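Padley Small Objects Set: progress report to the Redus fund
Period ending June

Summary

We said in the proposal that by this point we would have a usable set of ordinary household items, a written setup for the table they are used on, and a first round of trials. We have the first two. The third is partly done, and we would rather you heard that from us now than found it in the final accounts.

Objects

The proposal promised 300 items. We no longer think that number means much. When we went through the early purchases from Pinto, a large share turned out to be the same thing in another color, and a set padded out with near-duplicates would look good in a table and tell nobody anything new. We have stopped buying to the target and are sorting what we have by shape and stiffness. If the fund still wants the full number, we can reach it, but we would want someone to tell us what it is for.

Soft items are the weak part of the set. Hard cups and boxes have been easy to specify: they measure the same on Monday as they did the week before. Soft blocks do not. Two from one pack can differ enough in height to upset a measurement, and the supplier's stated size has been wrong often enough that we now ignore it. We measure each one ourselves and write the result on the storage bag.

The plate and block task

Of the 4 tabletop tasks in the plan, placing a soft block on a shallow plate is the one furthest along. It was meant to be the easy one. The plate is wide and low, so there is plenty of room for the block, and we expected to finish with it inside a week. It took 3.

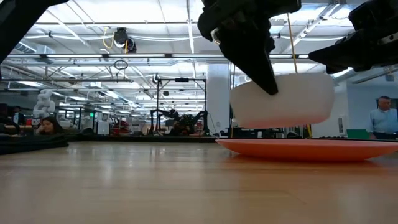 Plate and block task: white block held just above the orange plate, black mat at left.

Most of the lost time went on deciding what counts as a good placement. The first wording said the block should end up "on the plate," which let through blocks resting half on the rim. The second asked for it to be centered, and then we argued over how centered. The wording we have now asks for the block to lie flat inside the rim with no part touching the table. It is stricter than the one in the proposal, so please do not compare the early results with the later ones. We have left the early results out of this report for that reason.

We are also not convinced by the table. The glossy top looks clean and wipes down well, but it throws back the overhead lights, and the Lerum guidance we started from recommends a dull surface. A plain cloth was tried and moved around too much. For now the wood stays bare and the note says so.

Remaining tasks

The other tasks have written instructions and no results we would defend. We planned 6 sessions for each of them. Given how the plate and block task went, we think that is too few, and we ask that the next payment be tied to the written setups and the sorted set, with session counts reported as they come.

Spending

Objects came in under budget, mostly from buying fewer of them. Time is over budget – mostly the 3 weeks described earlier – and the saving does not cover it. We are not asking for more money in this period.

Related items
Padley Small Objects Set: original proposal
Sorting notes: shape and stiffness
Measuring soft items from Pinto packs
Redus fund: reporting dates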